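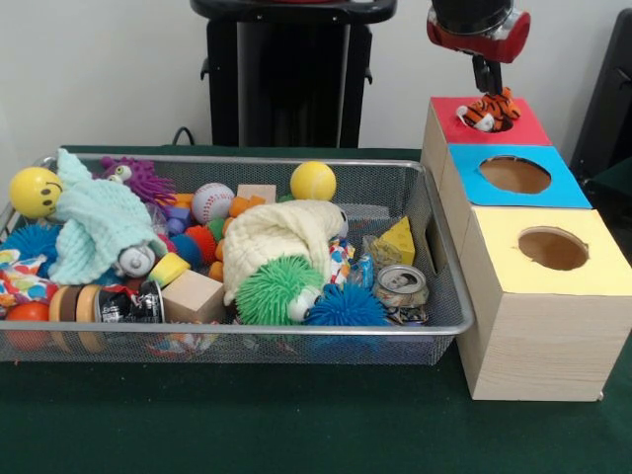

Toys, sorting in progress.

1/ The Fulurdale toy library changes its lending rules in January. I've had a card there for years and read the whole notice, so this is the short version.

2/ The limit goes from three toys to five per card. Loans stay at two weeks. You can renew once by phone, and puzzles can't be renewed at all.

3/ Late fees are gone. If a toy doesn't come back, you pay what it cost. They lent out 394 toys last fall and 238 of them went to families with kids under four.

4/ Plush toys now have to be washed at home before you return them. Cold water, no softener, air dry.

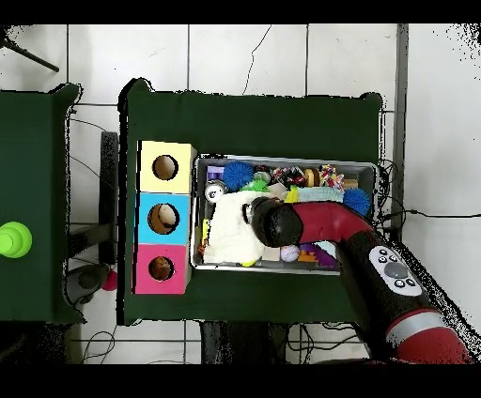 Elfriede Pichler replied that the washing rule is hard on people who use a laundromat, and she'd sooner pay a dollar per toy.

5/ Fair point. I asked at the desk and they will take a dollar. It isn't in the notice.

6/ The Flollgate branch keeps the old rules until spring. Cards work at both, but toys go back to where you got them.

7/ Thursday hours now run until 7. Park behind the building, the front spots are for the clinic.

Home | Explore | Notifications | Log in

More from this author
Bus changes on Trummer Road
Where to donate a car seat
Fulurdale pool hours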